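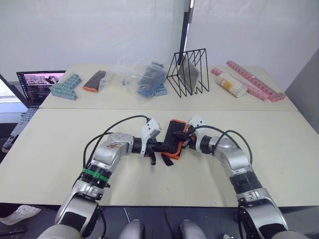
**Phone & Tablet Gear > Cases > Rugged cases with a strap: worth it or gimmick?**

**tallgrass_84**

I'm replacing a case that split at the corner and everything in my price range now seems to come with a strap. Black back, orange rim, a black strap off the bottom. The store brand near me calls theirs the Gounder and Cleltik sells something close to it for a few dollars more. There's a blue and gray one too.

My questions, and I'm asking as somebody who has been burned by "rugged" before:

1. Does the colored rim do anything or is it paint on a bumper?
2. Does the strap hold, or does it tear out of the case in January when you've got gloves on?
3. Is there any real difference between these brands?

I don't want links to a store page. I can read a store page.

---

**milkcrate**

Had the Cleltik since last year. The rim on mine is a separate softer piece that sits a little proud of the screen. It gives when you press it with a thumbnail and the black part doesn't. So no, not paint. Whether it saves a phone is another matter. Mine went off a loading dock and the phone was fine, but I've dropped bare phones that were fine too.

The strap I like more than I thought I would. I hang it off two fingers when I'm carrying boxes.

---

**dunmore**

> Mine went off a loading dock and the phone was fine

With respect, this is every case review ever written. One drop, one phone, one guy. I want to see ten phones and a tape measure.

The orange is there so you'll see it on the rack. They could make that rim black and it would do the same job, but then it would look like the nine dollar one hanging next to it.

---

**milkcrate**

I paid for it, I dropped it, I told you what happened. You're free to go drop ten phones.

---

**oatbin**

The orange has one use: finding the thing. I've got a plain black case and a black truck interior and I spend half my life patting around under the seat. My wife's has an orange edge and she never loses hers. (She may also just be better at this than me.)

On the strap, look at how it attaches before you buy. There are two kinds out there. One goes through a slot molded in the case and you can swap it. The other is a little tab that sits between the phone and the case and sticks out through the charging hole. The tab kind is fine until you need to plug in and the cable won't seat all the way.

---

**tallgrass_84**

That's useful. The listing photos never show where the strap goes in. It's always a hand holding the phone from behind with the strap hanging down, and the one end you care about is out of sight.

Does the strap get in the way when you set the phone down? That bugs me more than it should.

---

**oatbin**

Yes, a bit. If it ends up underneath, the phone rocks every time you tap it. You learn to flick it out to the side. I cut mine down and melted the end with a lighter.

---

**pennyweight**

I bought the Amuseck in blue and dark gray and I'll be the negative one. It came in one of those crinkly clear bags, no box, no card, nothing telling you which phone it fits except a sticker that came off with the bag. Guess who bought the wrong size. The store wouldn't take it back because the bag was open. How was I supposed to try it with the bag shut?

The case itself is okay, I guess. The buttons are stiff. The strap is the tab kind oatbin is talking about and I took it off the first evening.

---

**dunmore**

A bag isn't a mark against it, though. I'd sooner pay for the case than for a printed box with a magnet flap. Half the price of the fancy ones is the box.

---

**pennyweight**

I don't want a magnet flap. I want the model number printed on something that stays with the product.

---

**dunmore**

Okay, that's fair.

---

**kilnside**

Late shift at a repair counter, so I see a lot of these come in wrapped around broken phones. Some things I'd pass on:

- Stiff back with a soft rim is a decent design. All-hard cases pass the knock straight to the corner of the glass.
- Rims stretch. After enough times on and off, the top edge gets loose and a hard landing pops the phone right out. Put it on once and leave it.
- Check the corners from the inside. A good one is thicker there. A bad one is the same thickness all the way around and just looks chunky from outside.
- I've seen straps tear. It's nearly always at the slot and it's nearly always on a case that's been swung around by its strap.

As to brands, I can't tell you Cleltik beats Gounder. I've had both on the bench and I wouldn't know them apart with the logo covered. My bet is one factory, but I can't prove it.

---

**milkcrate**

Same factory wouldn't surprise me. The Cleltik strap stitching does look neater than the one on my brother's Gounder, for whatever that's worth.

---

**kilnside**

Could be. Could also be that yours is the good one out of the batch. I've opened a carton of 60 identical cases and had 3 where the camera hole was visibly off center. Look at the one in your hand, whatever the label says.

---

**tallgrass_84**

So what I'm hearing is: slot strap, thick corners, ignore the brand, keep the packaging until I know it fits. And the orange is either marketing or a way to find it under a truck seat.

What about the drop rating? The Gounder tag says it's good for 100 drops. From what height? Onto what?

---

**dunmore**

Onto a pillow. Unless they print the height and the surface, that number means nothing. I'd trust it less for having it there.

---

**kilnside**

I wouldn't go as far as a pillow, but yeah, I don't read those either.

---

**Skarnlow**

Going to disagree with the room a little. You're all talking like the case is the whole story. I've gone without one for years, with a cheap glass protector, and I don't drop the phone because it isn't twice its natural size and it fits in my front pocket. Big rubbery rims grab the pocket lining, and that's when people fumble them.

I tried a strap case for a week. It caught on a drawer handle and pulled the phone out of my hand. First drop I'd had in ages, caused by the thing that was meant to stop it.

---

**oatbin**

Works until it doesn't. I was a no-case guy right up to the gas station parking lot.

But the drawer handle thing is real. Mine's snagged on the gear shift more than once – another reason I shortened it.

---

**milkcrate**

Then don't wear a loop near drawers? I don't know. Mine stays around my hand or tucked flat behind the phone.

---

**tallgrass_84**

Update. Went to the store at lunch and handled both. The Gounder has a molded slot and I could get a fingernail into the corner padding. The Cleltik on the rack was the same shape, same slot, and the strap was a little wider. I could not find four dollars' worth of difference, so I bought the Gounder in black and orange.

The strap came pre-threaded and it's long. It hangs well past the edge and flops around on the table just as I feared. I'm leaving it on until it annoys me enough to take scissors to it.

Dunmore, I have not dropped it ten times.

---

**dunmore**

Coward. Check back after winter and tell us whether the slot held.

---

**pennyweight**

Did it come with the size printed on anything?

---

**tallgrass_84**

Sticker on the bag. I took a picture of it before I opened it.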